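Looking After Maps, Atlases and Globes at Home

By Marloes Groen

Most houses have a few maps in them somewhere. There is the road map in the glove compartment, the school atlas with a country or two that no longer exists, the hiking sheets in a drawer and perhaps a globe on top of a bookcase. They are made of ordinary paper and glue for the most part, and ordinary care will keep them usable for a long time. These notes come out of my years at the map counter of the Tapia public library, where we keep over 1,000 sheets in the drawers and people bring in their own to ask what can be done with them.

Folded maps

A folded map wears out at the corners of the folds first. Small holes open up where two creases cross, then the holes join and the map comes apart in panels. Always fold along the original creases and in the original order. If you have lost track of the order, open the map flat, look at which creases rise and which sink, and work from the long folds to the short ones.

Mend from the back. Use thin Japanese tissue and wheat paste, or the ready-made archival mending tape sold in framing stores. Cut the patch a little larger than the hole and tear its edges so that it blends in. Press it under a sheet of wax paper and a heavy book overnight. Do not use ordinary clear tape. It yellows, the adhesive creeps out into the paper, and after a few summers the tape itself falls off and leaves a brown strip through the middle of the county.

If you have a map that already has old tape on it and the map is worth nothing much, you can warm the tape with a hair dryer on low and lift it slowly with a butter knife. Pull back flat against itself, not straight up. Try this on a corner first. Glossy maps and maps with hand coloring should be left alone.

For maps that go outdoors, buy two. Keep one at home and carry the other in a zip-top freezer bag, folded so the area you need faces out. When the outdoor copy gets damp, open it fully on a towel and let it dry flat at room temperature. A radiator will make it curl, and it will crack at the folds the next time you close it.

Flattening a rolled map

School wall maps and posters that have spent years in a tube will not lie flat on command. Give them time. Unroll the map face down on a clean table a foot or so at a time, and put books on the part that is open. Leave it for a day and unroll some more. When the whole sheet is open, cover it with a clean bedsheet and something flat and heavy, such as a piece of shelving, and leave it for a week.

If the paper crackles as you unroll it, stop. Dry paper breaks. Leave the roll in the bathroom with the door closed after a shower, out of reach of splashes, for an hour or two, and try again. Cloth-backed maps are tougher, but the varnish on the front may flake, and there is no home cure for that.

Storage

Flat is best. A sheet can go under a bed in a shallow cardboard box or in a large artist's portfolio. Put acid-free tissue between sheets if any of them are colored by hand. Write what is in the box on the outside, with the sheet numbers if they have them. Sheet 619 of our old survey series was missing for most of a winter and was lying the whole time in an unmarked portfolio with some building plans.

If you must roll, roll loosely around the outside of a wide tube with the printed side out, and wrap the whole thing in clean paper. A map pushed inside a narrow tube gets a crumpled edge every time it goes in or out.

Paper is comfortable where people are comfortable. Attics get too hot and basements too damp. Aim for a relative humidity near 50 percent and try to keep it steady. A cheap humidity gauge from the hardware store is good enough. If it reads high for days on end, move the maps to an upstairs closet on an inside wall.
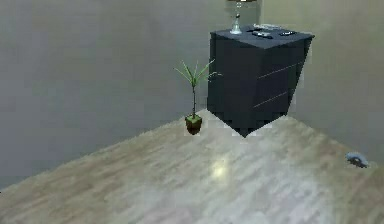

Light does more harm than most people expect. Blues and pinks fade first, so the sea goes pale and the borders disappear while the black lettering stays as sharp as ever. Hang a framed map on a wall that gets no direct sun at any time of day. Check at breakfast and again late in the afternoon, and check in winter as well, when the sun comes in lower and reaches farther into the room.

Framing

Any frame store can do the job, but ask three things before you leave a map with them. Ask for an acid-free backing board. Ask for a mat or spacers so that the paper does not touch the glass. And ask them to attach the map with hinges at the top edge only. Paper swells and shrinks with the weather, and a map that has been glued down all over will ripple or split.

Dry mounting is fine for a new poster map that you can replace for a few dollars. It cannot be undone, so keep it away from anything old. Ready-made frames seldom match map sizes. A sheet can be set in a larger frame with a wide mat, and it will look better that way than trimmed. Never trim the margins. The scale, the date, the publisher and the legend are usually there, and without them it is hard to say later what the map shows or when it was made.

If you want to stick pins in a map, mount a cheap copy on cork or foam board. Marjan Nikzad, who works the desk with me on Sunday, has a family map done this way, with the places her relatives have lived joined by sewing thread. She had the original scanned at a copy shop, printed it at 90 percent to fit the board, and put the original away in a drawer. Remember that a printed scale such as one inch to the mile is wrong once a copy has been reduced. A scale bar shrinks along with the map and still works.

Atlases

Large atlases are heavy and their bindings are weaker than they look. A tall atlas standing upright on a shelf pulls away from its spine. Lay it on its side, with no more than two or three others on top. To take it down, slide both hands under it. If you open it often, use a slanted cookbook stand or two rolled towels, one under each cover, so the book does not have to open all the way.

Turn the pages from the upper corner. Clean hands are better than cotton gloves, which catch on torn edges. Pencil marks come off with a soft white eraser, stroked in one direction from the middle of the page toward the edge. Brush away the crumbs with a clean, dry paintbrush before you close the book.

A musty atlas can be stood on end with the pages fanned in a dry room for several days. If the smell remains, put the book in a lidded plastic bin next to an open bowl of baking soda for two weeks. The baking soda must not touch the paper. Active mold, the fuzzy kind, is another matter. Bag the book, keep it away from the others, and decide whether it can be replaced.

Globes

Most globes are printed paper strips pasted over cardboard or plastic and covered with a clear coat. Dust with a soft dry cloth, starting at the top and working down. For fingerprints, use a cloth barely dampened with plain water on a modern globe, and dry it right away. Household sprays can cloud the coating. On an older globe use nothing wet at all, as the varnish may be soft and the ink under it may run.

If the globe spins stiffly, look at the pins at the poles. A touch of candle wax is usually enough. Oil runs down into the paper and leaves a ring around the Antarctic. If the globe wobbles, the small nut at the top of the arm has probably loosened. Turn it with your fingers until the wobble stops, and no farther.

Lighted globes should have an LED bulb. The old bulbs ran hot enough to dry out the paste, and the strips lifted along the seams. A lifted seam can be put back with a little wheat paste on the tip of a toothpick and held down with a strip of soft cloth tied around the ball until it dries.

Telling how old it is

People ask this more than anything else. Look in the lower margin first, then on the back. If there is no date, look at the names. A map with Leningrad on it was probably drawn before 1991, and one that shows South Sudan as a country was made in 2011 or later. Check several names and not just one. Publishers often reused old plates and corrected only the places they thought customers would notice.

Write what you find in soft pencil on a slip of paper and keep it with the map. Include where you got it and from whom. Paper clips rust, so lay the slip loose in the folder or use a small envelope.

What to throw away

Road maps have little value once they are out of date, unless someone in the family drew a route on them. Old ones make good drawer liners and book covers for school. Before you recycle a box of local maps, call the library or the historical society and read them the titles. We turn down most of what we are offered, but street plans of small towns are often scarcer than maps of big cities, and we would sooner look through a box than miss one. At Tapia the map drawers are sorted every May, and that is the easiest time for us to take things in.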